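From: Prapai Kaewkla
To: prondale-homes list
Date: 8/18/21
Subject: Re: Brick patio, sand or mortar?

Kyung-tae Yoon wrote:

> We closed on the house on Mondal Street and the back yard is mostly
> weeds and a broken concrete pad. We want a brick patio off the kitchen
> door. One contractor says set it in mortar on a slab, the other says
> sand and gravel and no mortar at all. The prices are far apart. The
> yard slopes a little toward the house, and there is a big maple at the
> back fence. Has anyone on the list done this, and which way did you go?
> Also, does the pattern matter or is it only looks?
>
> Kyung-tae

Kyung-tae,

Welcome to Prondale. We are on the other side of the creek from you and have had both kinds of patio at the same house, so I can tell you how each one held up for us.

The first patio was there when we moved in. It was brick set in mortar, and the mortar sat on a slab that was too thin. By our second January there was a crack from the kitchen step to the downspout, and the bricks along it had come up. Su-bin Heo looked at it for me and said the slab was moving because water sat under it. We patched the joints twice. The patches came out both times. In the end we broke it all up and put down brick on gravel and sand, and that is what we have now.

I am not saying mortar is wrong. Kyung-tae Wang has a mortared patio on a proper slab and it looks the same as the day it was finished. But he paid for the slab. If your low bid is for mortar, ask how thick the slab is and what goes under it, and get the answer in writing.

The slope

I would deal with this before you choose anything. A patio that slopes toward the house sends water to the foundation, and it won't matter what the bricks are set in. Ours falls away from the house 2 inches over the full depth. Yours will need soil taken out near the door and the grade changed, and if the contractor's bid does not mention it, he has either missed it or plans to charge for it later. Check where the water goes after it leaves the patio too. Ours used to run to the neighbor's fence, and we had to put in a drain.

The maple

Maples have shallow roots. With sand you can lift a few bricks, cut back a small root and put the bricks back. With a slab you can't. Don't cut the large roots close to the trunk without asking a tree service. If you can stop the patio well short of the branches, do that. You will also have less sweeping in the fall.

Base

Most of the work is here and you will never see it again. For brick on sand we dug down, put in crushed gravel in thin layers, and ran a plate compactor over each layer. Then an inch of coarse sand, pulled level with a board over two pipes. Don't walk on the sand after it is level. The rental place wanted the compactor back the same evening, so we had all the gravel in the yard and the digging finished before we picked it up.

We put 1,327 bricks down, and I ordered too few the first time. The second load came from a different batch and was a bit darker. If I did it over I would order everything at once and take bricks from several pallets as I went so the colors mix. Ask for paving brick. Wall brick is softer and the faces come off after a few winters.

Pattern

You asked whether it is only looks. For a place to sit, mostly yes. For a driveway, herringbone holds better because the bricks lock against each other when a car turns. We used running bond, where each row is shifted by half a brick. It is easy to lay and there is little cutting, all of it at the ends of the rows. The long straight lines do show every mistake, so snap a chalk line every few rows. One thing to think about with mortar is the color of the joints. Light gray against red-brown brick makes the pattern stand out a lot, and a darker joint makes it quieter.
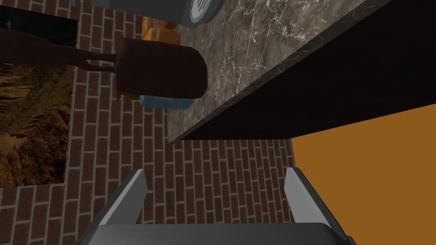 Edges

Sand-set brick needs something solid around it or the outside rows creep outward and the joints open. We used plastic edging with long spikes on three sides, and the house wall is the fourth. The spikes along the flower bed have worked loose once. I hammered them back in. A row of bricks set on end in concrete would be stronger and I may do that side over.

Joints and weeds

Sweep dry sand into the joints, run the compactor over the bricks with a pad under it, and sweep in more. You will do it again the next year. Weeds do come up, mostly from seeds that land on top, and I pull them after rain. The sand with binder in it keeps them down better, but read the bag, because any dust left on the brick turns white when you wet it.

Cost

Our materials came to a little under 3,000 dollars with delivery, and we did the labor ourselves over a good part of a summer. The drain was another 500. I can't tell you what a crew would charge now. Sillent did the gravel delivery for us and put it where we asked, and Emine is the yard where we bought the brick. I have no complaint about either one.

You are welcome to come by and look at it. Evenings are best. I still have the two pipes and the leveling board in the garage if you want to borrow them, and I'd like the board back by spring.

Prapai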